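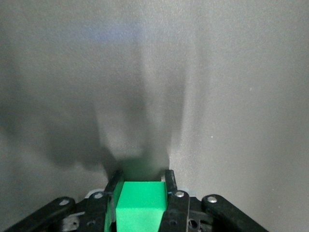 September 23, 2021
Last updated by Agata, after lunch
Reading time: 2 min

Block task, second batch. Target is 400 demos before anyone is allowed to say the word "training" out loud. We have 100 from the first batch and 13 of those are junk, mostly me letting go of the leader arm too early and then recording the arm thinking about it.

Ada Longo drove this morning, I labeled. She is faster than I am and her grasps are nearly all the same, so the policy will learn to be Ada on a good day. I asked her to be sloppier. She took this well – the next few came in at odd angles and one was graded "rude" in the comments field. Comments field is free text, so "rude" stays.

Notes on the wrist camera:
- Shadow of the gripper on the gray wall is big and soft and moves with the arm. Kadton's old model latched onto something like it and ignored the block. Want both lamp positions in the set, split evenly, before we find out the same way.
- Exposure locked. Auto made the green foam drift toward mint in half the episodes.
- Keep the block high enough between the fingers that the top face shows. Episodes where it sits too deep get tagged "low", not deleted.

Sirnmont logger dropped its clock sync 2 times. Both episodes look fine on playback and are off by just enough to be useless. Moved to the junk folder, which is now our best-organized folder.

Argued about whether failed grasps count toward the total. Ada says yes, I say only if the retry is in the same episode. Marchetti would like a number for the October review, and will get one – it depends who picks up the phone.

To do: swap operators after every tray, write down which lamp was on, find the other lamp.

Recent entries
Drirkgate rig: cable strain, again
Leader arm calibration, third opinion
Naming episodes so we can find them later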